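Minutes, linens and folding meeting, Grorlow house
Dec 22, 2025

Present: Kevser Değirmenci, Snežana Đorđević, Shabani Temba, Azra Ionescu, and me (Kęstutis Grigaitė) typing. I took over the notes from Azra because she had her hands full of napkins, so if these ramble, you know who to blame.

We got going a bit after six. Last meeting's notes were read out fast and nobody objected, except that Snežana wants it on record that she did return the iron. It's on record.

1. The cloths

Most of the evening went on this. The June supper used up nearly all our good table linen and a lot of it went back on the shelves in lumps. Kevser has been through the hall closet and says we own 259 napkins and 48 tablecloths, more than I would have guessed by a mile. Nine of the tablecloths have stains that won't shift. She's washed them twice, once with the stuff from Onport and once with plain soda, and the Onport stuff did a little better on gravy and nothing at all for candle wax.

Shabani asked if we could cut the nine down into kitchen towels. Everyone liked that! Azra will hem them on her machine over the break, as long as somebody else does the cutting. Snežana said she'd cut. Agreed.

Then we got onto folding. We've had three people folding three different ways, and the stacks slide off the shelf every time somebody opens the closet door. I said we should settle on one fold and stick to it. Kevser likes thirds, then in half. Snežana likes quarters. I don't mind, I just want to be able to pull one out without the whole pile landing on my feet.

We also talked about where the folding should happen. I'm for the pine table - it's a good wide surface, and a cloth with some color to it, like the rust-red one, shows up nicely against the pale boards so you can see what your corners are doing. All those little knots don't bother me a bit.

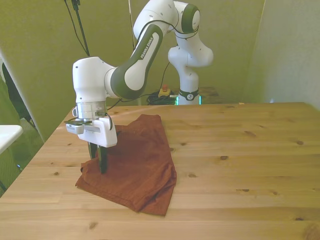
Shabani wondered whether thirds would even fit the lower shelf, as the Vumberg baskets stick out farther than the old ones did and he'd hate for us to fold everything and then find the door won't close. Kevser went and measured with a piece of string. It fits, with a thumb's width to spare. So thirds it is, edges to the back, and Snežana gave in with good grace and asked for a second cup of coffee.

2. Money

Short one. We have 700 dollars left for the year. Azra priced new napkins at Khasawneh and thought they were nice but thin. We'll hold off until spring and see how the mending goes. Shabani would like a small amount set aside for lavender bags, which led to a long side chat about moths that I did not write down.

3. Labels

Kevser brought sample shelf labels. The green ones are easier to read. I'll print the rest, one for each size of tablecloth plus one that just says ODD ONES.

To do
Snežana: cut up the stained cloths, drop them with Azra
Azra: hemming
Kevser: move the Vumberg baskets down a shelf
Shabani: find out what lavender costs
Me: labels, and bring back the big scissors

Next meeting is at Azra's, same time, date to follow once she's talked to her sister. Bring any napkins you still have at home - I found two in my car.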